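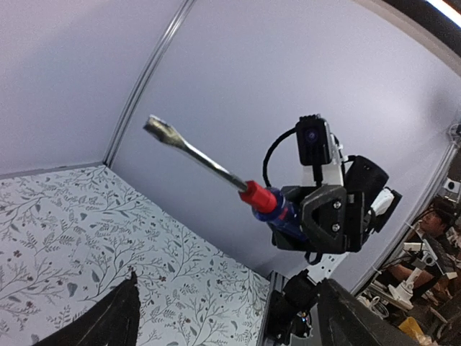 Large flat-blade screwdriver, blue handle with red collar. Tip face worn-looking.

**Ticket 378 – Slotted screws on bench vice and cupboard hinges, blade slipping**

Site: Venside workshop, ground floor
Raised by: Lornura fit-out team
Assigned to: Alun Rees
Status: Closed, one item carried over

**Problem as reported**

The big flat screwdriver rides up out of the slot on the four screws holding the jaw plates of the bench vice. Two of them are now chewed on one side. Same trouble on the lower hinge of the tall cupboard by the sink. Team asked for a new screwdriver and for the damaged screws to be changed.

**09:20**

Looked at the vice first. It is the old Dunemus one, bolted to the bench at the window end. Front jaw plate has a little play when pushed from the side. Rear plate is tight. Slots on the front pair are packed with old grease and filings, so the blade was only going in part of the way. Cleaned them out with a scriber and a rag. The slot is a good deal deeper than it looked.

**09:45**

Tried the large screwdriver again in the cleaned slots. Left screw turned with a firm push. Right screw did not move and the blade started to lift, so I stopped there. Put penetrating oil on it and left it.

Checked the blade against a steel rule. The end is square across but the corners have gone slightly round and the two flats are not quite parallel near the tip. It rocks a bit when stood in a clean slot. I would not throw it out for that. The handle is sound and the shaft is straight.

**10:30**

Dressed the tip. Method, for whoever does the next one:

1. Clamp the shaft flat in the small vice with soft jaws, tip sticking out a short way.
2. Second-cut file across the end until it is square. A few strokes is plenty.
3. File both flats evenly, same number of strokes each side, and try it in a spare screw as you go.
4. Take the burr off with a fine stone.

Do not use the bench grinder on it. The last one done that way went blue at the end and bent the first time anybody leaned on it.

After filing, the blade sits down to the bottom of the slot with no rock.

**11:50**

Back to the right-hand screw. Still stuck. Gave the head two sharp taps with a hammer and drift, more oil, then tried again with my weight over it. It moved on the third go – a small crack and then it came out by hand. Thread in the vice body is fine. Ran a tap down it anyway to clear the rust.

Both front screws replaced from the Arumugam box, which is marked 20 pieces and is now getting low. Plate refitted and nipped up evenly, a bit on each side in turn. No play now.

**13:15**

Cupboard hinge. Different problem. The screws are much smaller than the ones in the vice and the large blade is wider than the head, so it was cutting into the hinge leaf and only catching the edges of the slot. There are marks on the leaf from this. Used the 200 mm screwdriver from the second drawer and all three came out without any fuss. One hole in the frame was stripped, so I glued in a bit of dowel and left it to set before putting the screw back. Door swings and shuts properly.

**Comment from Lornura team**

Thanks. Can we still have a new one? The old one has had a hard life and we have the rest of the benches to do in March.

**Reply, A. Rees**

Not on this ticket. The large one is fine for big slotted screws now it has been dressed. Please keep it for those and use the smaller one on hinges and handles. If it starts to slip again, clean the slot before anything else, then look at the tip.

**Carried over**

- Reorder vice screws, same size.
- Rear jaw plate screws not touched. Clean the slots when the benches are done.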